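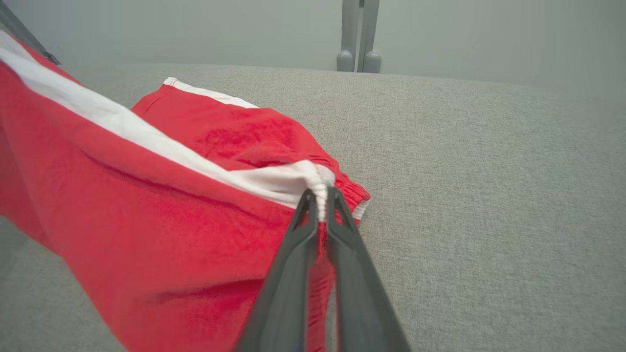

Figure 8.1. Two fingers pinch the white trim of a red garment, as seen from the wrist.

Home | Contents | Previous | Next

Chapter 8
Learning to Fold

A shirt has no correct shape. A steel bracket does, and for decades robotics got along nicely by picking up steel brackets. Then someone asked for help with the laundry.

This chapter covers learning from demonstration as applied to cloth. A person guides the arms through a task, the robot records what its cameras and joints report, and a policy is trained to copy the person - bad habits included. We follow the Drellano study, in which Leonardo Gentile collected 20 demonstrations for each of 3 garments and then found that the policy had also learned his hesitation before every grasp.

Section 8.1 deals with choosing a grasp point. Hems and trim are popular choices, being easier to find than the middle of a heap. Section 8.2 takes up the wrist view, which shows the pinch in fine detail and very little of the garment's overall plan.

Contact Ullard Press | Copyright Ullard Press | Back to top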